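Nestberg Residents' Group, Equipment Sub-group
Notes of meeting, Tuesday, 6.30 pm
Chair: Tonantzin Rosales

1. Last notes
Agreed, with Drinby spelt correctly this time.

2. Drinby garment handling kit
The brochure says the hand-held gripper lets anyone "teach" folding at home. The chair asked what it can do today without a person holding it. The supplier's answer was that this comes with the Liao software, sold separately.

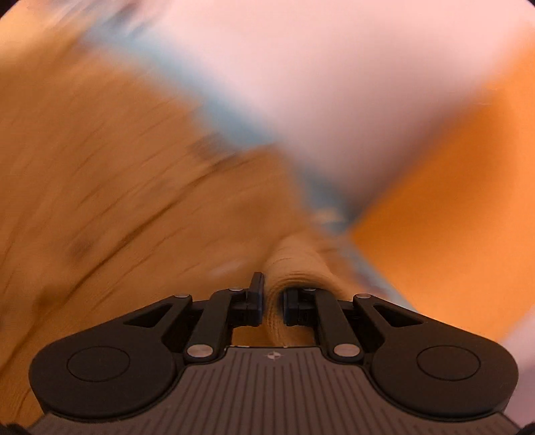 Item 2: fingers closed on a gathered fold of yellow knit.

It was put to the meeting that gripping cloth is the easy bit. The quote is 3,290 for the pair, against 1,952 for the Tastex set we turned down in September. No one could say what the extra buys. 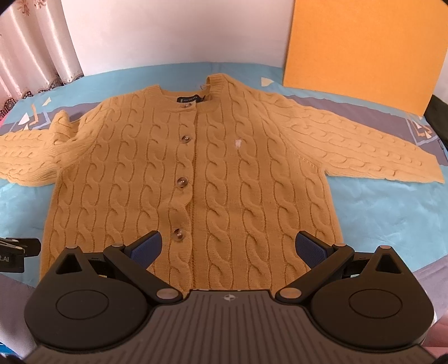
Item 2: cable-knit cardigan laid out on the bed, buttons up.

The chair doubted that one cardigan tells us much. Most of what our laundry room handles is sheets and towels, and the brochure is silent on both. She also wants to know what pulled threads would cost us.

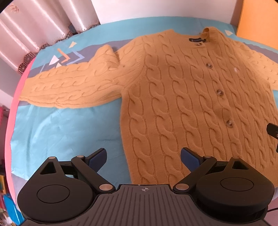
Spare finger pads are quoted at 13 a set, with no word on how long a set lasts. The warranty leaves out "wear from normal use", which the meeting took to mean everything.

ACTION: chair to ask for the warranty in full.

3. Trial offer
Drinby offers 6 weeks on loan, deposit payable up front. Two members in favour, the rest unconvinced.
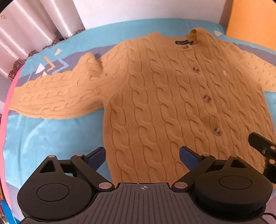
Decision put off until we have written answers on sheets, pads and the Liao fee. No deposit to be paid before then.

4. Any other business
Dryer filter again. Carried over.

Closed 7.40 pm.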